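Guveck Shallow Packing Tray
Range: Kudodetti packing bench
Page updated 5/16/24

Open-topped rectangular tray for small phones and other small items that need to be kept together on their way to the box. It has a raised rim and a plain hollow inside with no dividers, so one tray will do for several different jobs. Sold as a single tray or in a pack of 100.

The tray is meant to sit flat in the middle of the bench with the goods laid out on either side. Most customers put the item to be packed on one side and the wrapped filler block on the other.
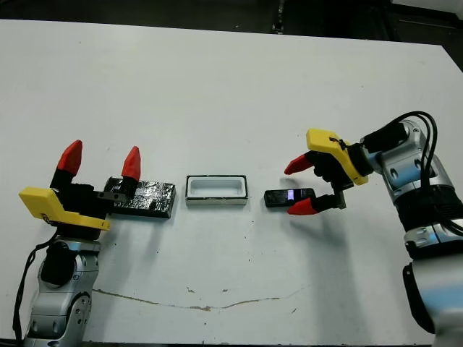 Check the size of your item before ordering. The inside is 159 mm long and the rim stands 36 mm high. Candy-bar phones go in flat, but large modern handsets with a case on are often too long. If yours is, look at the Bruvex long tray, which has the same rim and stacks with this one.

Size and ordering
Outside length: 181 mm
Inside length: 159 mm
Height at rim: 36 mm
Lid: sold separately
Pack sizes: single, 100

Using the tray
Wipe the table down first and make sure the tray sits level. Put the item in from above and slide it up to one end. Any spare room can be left open or taken up with a strip of soft packing. Don't press down on the rim to make something fit – it will bow, and the lid won't sit properly afterwards.

Filler blocks are not supplied. Any flat block of the right thickness will do, and wrapping it stops the corners marking the goods next to it. Fold the wrapping over at the ends and keep the joins underneath.

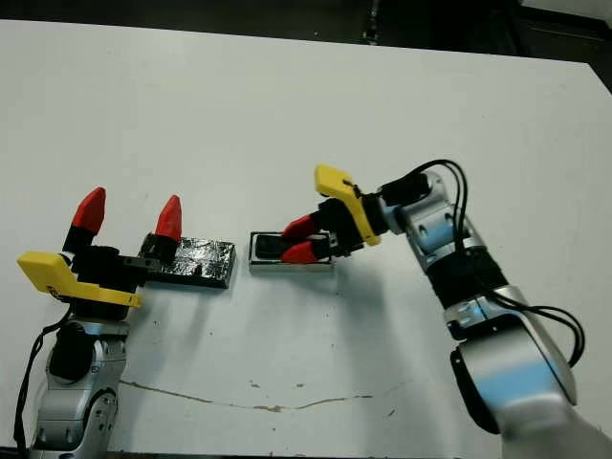 Guveck tray with a black rounded piece inside, foil-covered block to the left.

Care
Clean with a damp cloth and dry before stacking. Scuffs at the corners don't affect use, but a tray with a split rim should be taken out of service. Grit left on the bench can scratch the base, so brush it off between batches.

Delivery
Single trays go by post. Packs of 100 are sent by MacBrayne carrier on a pallet or in two cartons, depending on the rest of the order. Our stockroom shuts for a week in August and orders placed then are sent once it opens again. 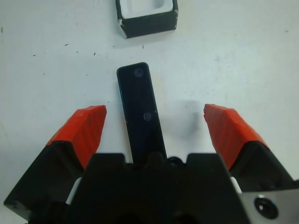
Can I mix tray sizes in a pack of 100?
Packs are made up in one size only. For a mixed order, buy single trays and ask Lachlan Galbraith in the sales office for the pack rate, which he can apply once the total reaches 100.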